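Washing and drying towels so they stay absorbent
=================================================

Revised June 19, 2019. Replaces the older sheet on fabric softener.

Most towels that stop absorbing water are coated, and the coating can be removed. The usual sources are detergent residue, softener, body oil and hard-water scale. Replace a towel when the ground weave shows between the loops or the hems split.

A light blue towel on the table, bunched up and in close view:

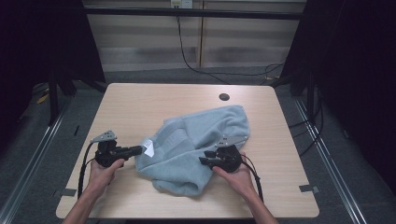
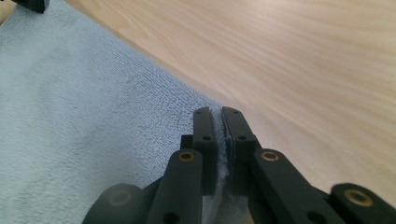 ## Test before treating

Lay the dry towel flat and put five drops of cold water on it from a teaspoon. On a clean towel the drops sink at once. If they bead and sit on the loops, there is softener or oil in the pile. If they sink slowly and the dry cloth feels stiff, suspect scale or leftover detergent.

Test in the middle and again near one hem. The middle gets more skin contact and often gives the worse result.

## Stripping residue

1. Wash with no detergent on the hottest setting the care label allows. Fill the drum halfway.
2. Watch the water during the rinse. Suds at this stage are old detergent.
3. Repeat until the rinse runs clear. Two cycles are enough for most loads.
4. Wash once more with half the normal dose of plain detergent, then run an extra rinse.

For scale, add washing soda to the detergent in step 4. Dissolve it in warm water first. Undissolved soda lodges in the loops and feels like sand.

Do not add vinegar to any load that contains chlorine bleach. The mixture gives off chlorine gas. Vinegar also attacks some rubber door seals over time, and I no longer use it in the machine at all.

## Dose

The cap on the bottle is a poor measure. The lines are hard to see and the top line is meant for a large, heavily soiled load. Use a kitchen scale once, mark a small jar at the right level, and keep the jar with the detergent. For powder in soft water I use half the amount printed for a medium load. In hard water, go up in small steps until a fresh towel passes the drop test after drying.

Celeste Fonseca wrote to say that her front loader needed less again. That matches what I see with low-water machines. They rinse with very little water and leave more behind.

## Spin and dry

- Spin fast. Terry holds a lot of water, and a long drying time is what produces the sour smell.
- Shake each towel hard by the short side before hanging. It lifts the loops.
- On a line, hang by one short edge with a small overlap. Folding in half over the line doubles the thickness and the fold dries last.
- In a dryer, use medium heat and take the load out when the hems are just dry. Hems are the thickest part. If they are dry, everything else is.
- Clean the lint screen every load. If water pools on the screen under the tap, it has a softener film. Scrub it with dish soap and a soft brush.

Line-dried towels are stiffer. Ten minutes in the dryer without heat loosens them.

## Loops and snags

Cut a pulled loop level with the pile using small scissors. Do not pull it. Terry is woven, so a cut loop will not run the way a knit does, but a pulled one can draw out the whole row.

Wash towels away from zippers, hooks and hook-and-loop tape. Bernadette Riviere uses a mesh bag for anything with a bra hook, and I have copied her.

## Storage

Fold only when fully dry. A towel that feels cool against the cheek is still damp. Put clean ones at the bottom of the stack so the same few are not used all year. Leave a gap behind the stack if the closet is on an outside wall.

Dish towels follow the same rules, except that grease needs a full dose of detergent and a separate load.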